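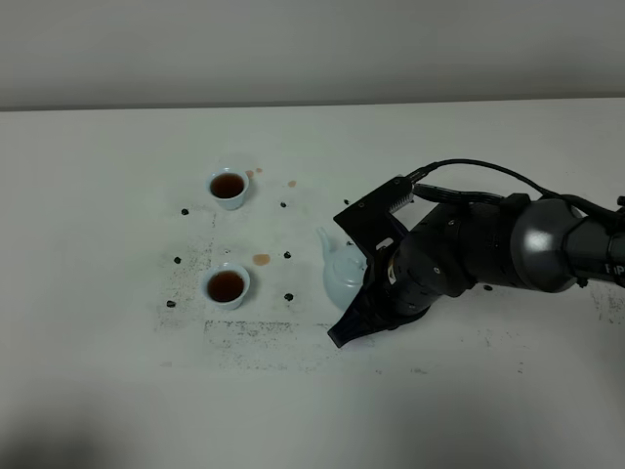 Tea at Hatlow started as a way of using up a tin somebody brought back from Plasville, and it has since grown into a habit, a shelf and a small grudge against the kettle. The rules are few. Small cups, dark tea, no milk, and no sighing about the price of the leaves. We fill to just under the rim, which looks generous and is a terrible idea – hence the tan puddle between the two cups, and the drips keeping it company. The pale blue-white glaze is very forgiving of tea. A white tabletop is not.

A few notes for anyone browsing the gallery.

The cups: small and straight-sided, with a slight flare at the lip that is elegant right up until you drink from it in a hurry. They cost less than the parking at Rustberg.

The teapot: porcelain, in a colour close enough to the cups that we call it a set. It lives on the top shelf, behind the good biscuits.

The black bits: I choose to think of them as garnish. My neighbour prefers the word "mess", and is welcome to bring a cloth.

The tea: dark, reddish brown and stronger than it needs to be. The tin said 80 degrees. We have always favoured a rolling boil.

More cups to come in May, once the parcel from Gaillard turns up.

Posted Mar 28, 2021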